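Wiping glassware: keep or bin episodes where the cloth covers the wrist view?

Forum > Manipulation > Data collection

tidewrack
Posted Saturday, 7:42 am

We're collecting wiping demos for a bimanual policy. Task is simple on paper: take a piece of clear glassware from the rack, hold it in the left, wipe the outside with a cloth in the right, put the cloth into the mouth and do the inside, put it back in the rack upside down. Glassware is a mix of jars and beakers. Humarthorpe site, one table, one rack. Cloths vary.

Kit is gloves with the hand units strapped on, a controller on the back of each hand for pose, one camera on each hand unit and one on the head. Recording goes through Brokis and we review the episodes in there as well.

We have 1856 episodes kept so far. My problem is the hand cameras. As soon as the cloth is opened out it hangs in front of a lens, and then it's most of what you get until the wipe is finished. The head camera is fine nearly the whole way through.

Our review rule, written before we'd recorded anything, says to reject an episode if the object is not visible in a hand view for more than 2 seconds. Applied as written that would throw out nearly every wiping episode and keep the ones where the operator barely wiped.

What do other people do? Options I can see:

Drop the rule for the wipe segment and keep it for pick and place.
Use smaller cloths.
Drop the hand views from training altogether for this task.

gumleaf_dan
Posted Saturday, 8:15 am

Smaller cloths. We had the same trouble with benchtops and cut everything down to about the size of a face washer. Took an arvo and a pair of scissors.

tidewrack
Posted Saturday, 8:31 am

Thought about it. The robot is going to be handed whatever cloth is in the kitchen though, and a tea towel is not a face washer. I don't want to train on cloths cut to suit the camera.

pallet_jack
Posted Saturday, 8:50 am

Can you post some frames from the worst part of the wipe? "Most of what you get" could mean a lot of things. If there's a rim or an edge showing I'd keep it without thinking.

tidewrack
Posted Saturday, 9:26 am

Frames from the session below. I picked them from the wiping part, not from pick or place. 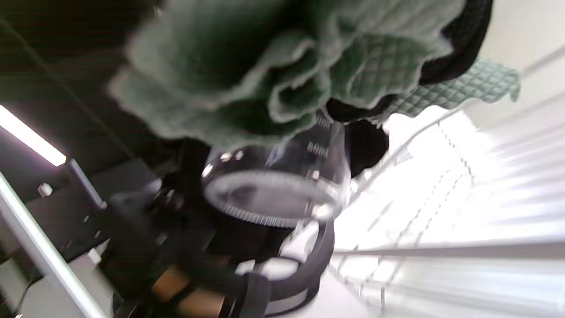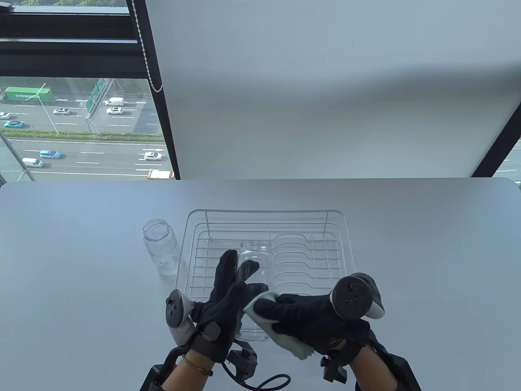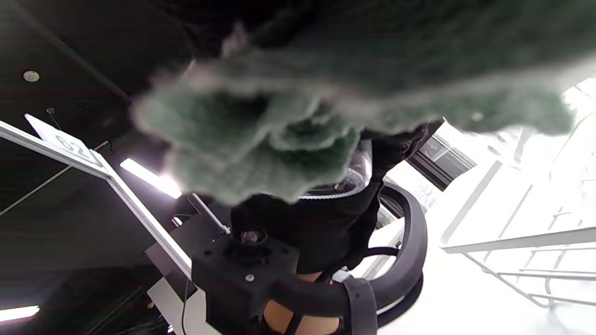 Head view is the middle one, first and last are hand cameras. Cloth is in all three.

pallet_jack
Posted Saturday, 9:44 am

Right, so those are two different cases and I'd treat them differently.

In the first one I can read 800 on the beaker and see the ring of tick marks near the rim. There's smear on the rack behind but the glass is there and so is where the cloth goes over it. Keep. I would not even flag it.

The last one I can't find any glass in. I get cloth, glove, some of the rig and a good view of your ceiling. On its own that frame tells a policy very little about the object.

fettler
Posted Saturday, 10:02 am

Disagree on the last one. It tells you the cloth is up close and bunched over the hand, and that is the state you're in halfway through a wipe. A robot with a camera in the same place is going to get the same view at run time. If you've removed all of those from training it will see green fuzz on its wrist camera for the first time on the day and do something silly.

We lost a good month to this with folding. Filtered for clean wrist views, policy was lovely up to the point where fabric covered the lens, then it froze or backed off. Put the covered episodes back in and the freezing went away. Same network, same everything else.

pallet_jack
Posted Saturday, 10:11 am

I didn't say bin the episode. I said the frame has little in it. The head view is carrying that moment and that's fine as long as it's in sync.

fettler
Posted Saturday, 10:14 am

Then we agree on keeping it. You called them two cases to be treated differently, and I'm asking what the different treatment is.

pallet_jack
Posted Saturday, 10:29 am

Tag it. One flag for "object not in hand view", per segment. You can weight on it later or ignore it. Throwing away is the only thing you can't undo.

mothballed
Posted Saturday, 11:05 am

I'd go the other way and drop the hand views for this task. Look at the head frame. Jar against the left palm, cloth folded over the glass in the right hand, other jars on the table and in the rack. What do you need that isn't there? You're paying for extra video streams to film a cloth.

fettler
Posted Saturday, 11:20 am

You need them for the pick. Clear glass in a white rack in front of a bright window, from head height, is about the worst thing you can ask a camera to find. The hand camera coming down over the rack is what gets you onto the rim.

mothballed
Posted Saturday, 11:33 am

Mask them for the wipe and leave them on for the pick then.

fettler
Posted Saturday, 11:41 am

And at run time who tells the policy it has started wiping? Now you need a switch. I've built that switch. It was right most of the time and the rest of the time it was very wrong.

kookaburra_ml
Posted Saturday, 12:18 pm

Side question about the head view. There's a blind down over part of the window and a highway with trucks and cars in the rest. Is the blind always like that? Moving traffic in the background of every demo bothers me more than the cloth does.

tidewrack
Posted Saturday, 12:40 pm

Blind changes. The operators are asked to move it between blocks: up, down, part way. Originally it was to deal with glare on the glass, then we decided the variety was worth having and put it on the run sheet.

The traffic hasn't hurt us that we can measure. We did one comparison with the blind fully down for a block of 600 and trained with and without. No difference in pick success I'd want to defend.

kookaburra_ml
Posted Saturday, 12:52 pm

Same room for both though. Try it somewhere with a plain wall behind and see if it still picks.

tidewrack
Posted Saturday, 12:58 pm

Fair. There's a second table going in at Wirberg in September with no window at all. I'll run it there before anything else.

gumleaf_dan
Posted Saturday, 1:30 pm

Still say the cloth is the easy fix. If you won't cut them, at least get the operators to fold once before they start. The head frame has it folded over the jar with only a corner hanging down, and I bet the hand cameras were all right at that point.

tidewrack
Posted Saturday, 1:47 pm

Some operators fold, some bunch it. For the inside of a beaker you pretty much have to bunch it to get it in the mouth. I'd sooner not give instructions on that, the spread is useful. We did try a script early on and everyone's wipes came out identical and a bit stiff, like they were reading it off a card.

strapline
Posted Saturday, 2:25 pm

Operator here, different mob, similar gear. Two things from the wearing side.

Check the tilt. On the first and last frames the hand is turned so far over that you're filming lights. I do the same when the object is tall, because you roll the wrist to get round the back of it. If you move the object in the other hand and keep the cloth hand steadier, the camera stays on the glass for longer. It's also easier on the forearm. I wouldn't make it a rule, but mention it to new starters.

Second, pace. Streaky backgrounds get worse late in a shift because people speed up to finish the block. We capped ours at 11 episodes and then a proper break with the gloves off. Reject rate dropped and nobody complained about the extra breaks.

tidewrack
Posted Saturday, 2:39 pm

That's handy, thanks. Ours are running longer blocks than that. Do you count a failed episode towards the 11?

strapline
Posted Saturday, 2:44 pm

Yes. Otherwise you push on after a bad run, which is when you're already tired.

pallet_jack
Posted Saturday, 3:10 pm

On sync, since I leaned on it earlier: check it properly before you rely on the head view to cover for the hands. We clap at the start of each block and again at the end. The end clap is the one that finds problems. We had drift that was nothing at the start and a good few frames by the end, and on a wiping motion that puts the cloth on the wrong side of the jar.

mothballed
Posted Saturday, 3:22 pm

Does Brokis still resample everything to the slowest stream on export? If so, your blur is being picked at random from whichever frame it lands on. Export raw and do it yourself.

tidewrack
Posted Saturday, 3:36 pm

It has a raw option now, under the export profile. We've been using it. The Bisht converter reads it without any fuss apart from the depth channel, which we don't record.

tidewrack
Posted Saturday, 4:50 pm

Where I've landed for now:

Two-second rule stays for pick and place. Gone for the wipe.
Reviewers add a "no object in hand view" flag per segment. Flagged episodes are kept.
An episode is rejected in the wipe only if the head view also loses the glass, or the glass is dropped, or a stream is missing.
Cloths stay as they are. No folding instruction.
Shorter blocks, failed ones counted.
Clap at both ends.

I'll have the reviewers redo the rejects folder under the new rule and see how many come back.

mothballed
Posted Saturday, 5:04 pm

Train one without hand views while you're at it. It's one extra run. If I'm wrong I'll say so in this thread.

tidewrack
Posted Saturday, 5:11 pm

Will do. It'll be behind the other two in the queue, so give it a couple of weeks.

gumleaf_dan
Posted Saturday, 5:30 pm

Scissors are cheaper than a GPU.

fettler
Posted Saturday, 6:02 pm

When you do the redo, keep the old reject reasons in a separate column and don't overwrite them. You'll want to know which rule knocked out what when someone asks in six months.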